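Operators wanted: teach our robots to handle cloth

Skastari project, Maltier
Part-time, paid, starting in February

Do you like fiddly work? Are you the one at home who can fold a fitted sheet? Then we'd love to hear from you!

We are looking for people to guide our robot arms by hand through everyday jobs with towels, cloths and clothes. Each go is recorded and becomes one example for the learning system. So far we have 2,135 good ones, and we want another 2,000 before the summer. Cloth is wonderfully awkward stuff (it never lands the same way twice), so we need lots of different hands and lots of different habits.
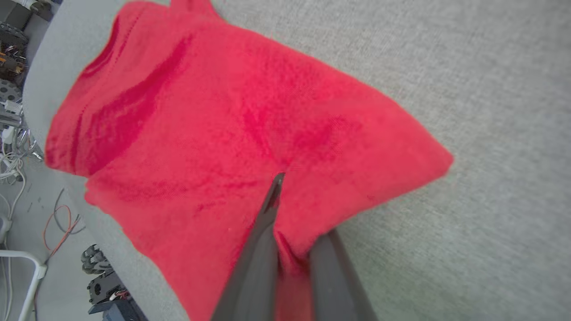 Wrist camera view: the gripper at a crease in a red cloth.

You'll work in pairs, one person steering and the other laying out the cloth and noting which attempts to keep. Sessions last three hours, mornings from 9.30 or afternoons from 1.30, with a proper tea break. Most people do two or three a week. Mariama Ackah runs the training, and you'll spend your first two sessions with her before any of your recordings count.

You don't need a technical background. You do need patience, steady hands and reasonable eyesight (glasses are fine), and you should be happy to say when a recording went wrong. Left-handers, please apply, we have far too few of you!

We have places for 30 operators. Travel is paid on top of your hourly rate, and you'll be very welcome at our monthly show-and-tell, where you can see what the robots have picked up from your examples.

To apply, send a few lines about yourself to Naveen Mittal at the Maltier office. No CV needed. Tell us when you're free and what you're good at with your hands, whether it's knitting, pastry or mending bikes.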